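Reporting on Public Figures
Unit 5: The courtesy visit

Handout prepared by Shiuli Cassim, July 2025

When an entertainer calls on a traditional ruler or a mayor, the story is usually short, and most of the reporting is about names, titles and order of greeting. Get these from the palace or office first, then check them against a second source. A fan page does not count.
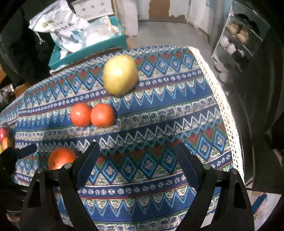

Setting is the part students overwrite. One or two details are enough, and they should be things you saw yourself. A patterned blue cloth with a lace trim and some fruit on it can go into a single clause. If you write "lavish," you need something to back it up – a guest list, a bill, a quote.

Gestures of respect need care. Bowing, kneeling and prostrating are different acts. Name the one that took place, and ask someone local what it means before you explain it to readers.

Compare the two March reports on the singer Jayasinghe's visit to Damumberg. The first ran to 391 words and gave the host's title in the last line. The second had 200 words, with the title in the lead. Mahfuz Gunawardena's notes on both are in the course folder.

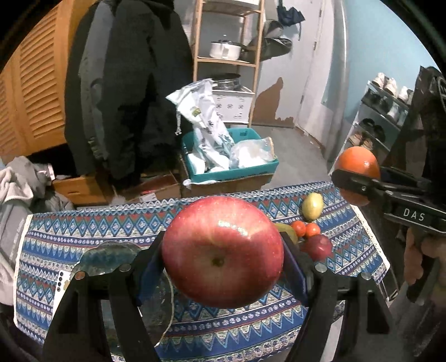 Red apple, close view.

Captions follow the same rules as copy: who, where, and nothing the reader can't check. Keep them under 40 words.

For next time: rewrite the first Damumberg report with the title in the lead. Bring a printed copy. Ecaterina Anghel will take the Mumholm group.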